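On False Statements and the Public Record
2021-02-27

The municipal council of Nelldale voted in December to publish a correction to its own minutes. The original entry recorded a statement by Councilor Severin Leitner that he had met with tenants of the Imhof housing block before supporting its closure. He has since acknowledged that no such meeting took place.

I have followed this matter from the start and wish to set out why the correction, as adopted, is inadequate.
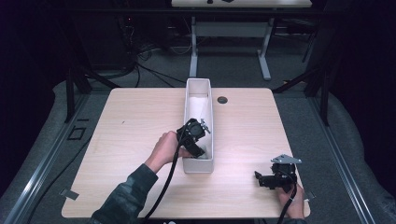
The closure affected 181 residents, most of whom were moved to Girkholm with six weeks of notice. Their representative, Annelies Lanz, wrote to the council twice and received no answer. The council's petition rules are quite plain on this point: a letter bearing more than 51 signatures must be read aloud in open session. Hers carried some 200. A petition is a simple object, no more complicated than a narrow white bin on a wooden tabletop, and a council that claims it could not find the procedure for handling one invites doubt about its other explanations.

The correction itself is a single line. It states that the meeting "was not held" and gives no account of who relied on the claim, or whether the vote would have gone differently - two questions that Pimholm answered in full when it faced a similar dispute. 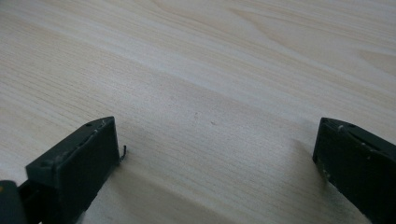 Notburga Fankhauser wrote to me after my previous post to say that I am too severe on the councilor, that he came forward without being compelled to, and that a harsher response would teach others to stay silent. I accept the first part of her argument. The second concerns the penalty, and my objection is to the record.

The council meets again next month. I have requested that the full correspondence be attached to the minutes.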